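Bench notebook - refurb side, July 2024

Sirstead batch, second week. I am writing this one up at more length than I usually do, mostly so that Abelardo Gallardo has something to read when he takes over the bench, and partly because I found my own notes from March and could not make sense of half of them.

The batch is 41 desktop towers out of the old Sirstead offices, all headed for the Wornari reading rooms once they are fit to go. They are good solid office machines, the kind that were built to be opened, and I have grown quite fond of them. Most of what wants releasing inside has a blue piece of plastic on it - the slot latches at the back, the tab on the hard drive - so if you are ever lost, look for blue and be gentle with it. The plastic has aged and two tabs have snapped on me already.

What I've settled on for working position: side panel off, tower lying down, rear panel to your left. That puts the power supply nearest you and the memory along the far side of the board, and it keeps the drive cage over on the right where the cables have room to flop about. I tried it the other way round for a whole morning and kept dragging my sleeve through the power leads.

Please look over the CPU socket before anything else goes near it. Lever up, plate up, good lamp, and take your time about it. I found bent pins on tower 17 and spent far too long with a needle and a magnifier (it did come right in the end, and I was very pleased with myself). Don't set tools down on the board while the plate is open, even for a moment. I know how tempting it is.

The small graphics cards can stay in for the first check. Take them out for dusting only, and give the slot a puff of air while you are there.

Memory: we have 230 sticks in the Fluswood drawers, sorted by size but not by speed, so read the sticker every time. I should have sorted them properly in March and I will get to it, I promise. Anything that passes gets a green dot and the word Ok in the log, with your initials.

Cables: leave the bundle by the drive cage as it is unless a connector looks scorched. I spent an hour making one of them beautiful and then had to undo the lot to get at the drive.

Still to do: more thermal paste, new tabs if anyone sells them, and ask Abelardo where the long screwdriver went.

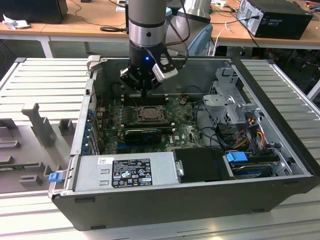
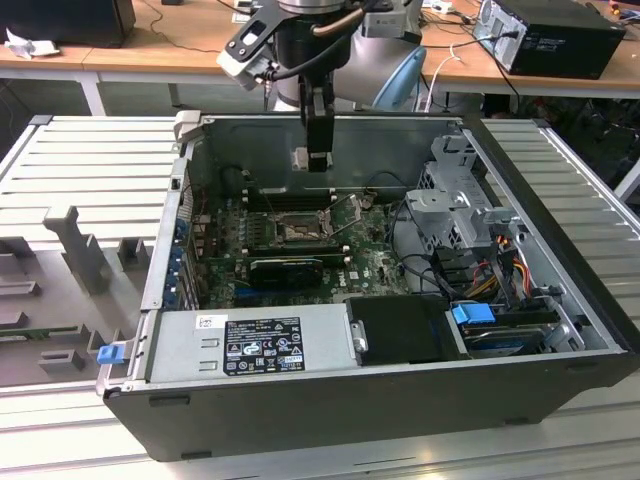
Tower on its side on the slatted bench, panel off, power supply at lower left and drive cage to the right.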